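Tulance 4.2 maintenance release: proxy editing and export changes

2020-10-22

Tulance 4.2 is now on the download page for registered users. The release replaces the proxy engine, changes how the timeline reads variable frame rate footage, and closes 138 reported bugs. Project files saved in 4.2 do not open in 4.1 or earlier, so keep a copy of any project you share with someone on an older build.

Proxy files were previously written to the same folder as the source clips. They now go to a separate cache folder, set under Preferences > Storage. The default limit is 20 GB. When the limit is reached, the program deletes the proxies with the oldest access date and rebuilds them the next time the clip is placed on a timeline. Source clips are never touched. Users with a second internal drive should point the cache there. Network drives are accepted but scrubbing is noticeably slower.

Proxies made by 4.1 are not imported. On our reference machine, rebuilding the Kleinschmidt test project (2,092 clips, mixed frame rates) ran overnight at the Low priority setting. The High setting is faster but leaves little processor time for anything else.
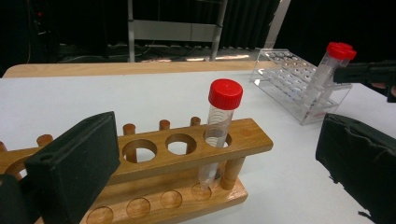
Wooden test tube rack with a tube in the right-end hole.

Variable frame rate clips, mostly from phones and screen recorders, are now conformed on import. Earlier versions conformed them during playback, and audio could drift by several frames over a long take. To fix an existing project, select the affected clips in the bin, right-click, and choose Re-conform. Cuts and markers stay where they are. Speed changes have to be applied again.

The export dialog has 14 presets, down from a much longer list. The old ones can be restored from Export > Manage > Legacy. Two-pass encoding is off by default in all presets and must be turned on for each one. Hardware encoding ignores the two-pass setting.

The Pestent noise reduction plug-in needs its own update before it will load in 4.2. The August build is the first that works. With an older build installed, the effect shows as a gray bar on the timeline and is skipped at export without a warning. A warning is planned for the next release.

Known issues:

Titles with a drop shadow render one pixel low at interlaced settings.
The audio meter freezes if the output device is changed during playback. Stop and restart playback to clear it.
Undo does not cover changes made in the Storage panel.

Bug reports go through the Tiston support form. Attach the log file and state the graphics driver version.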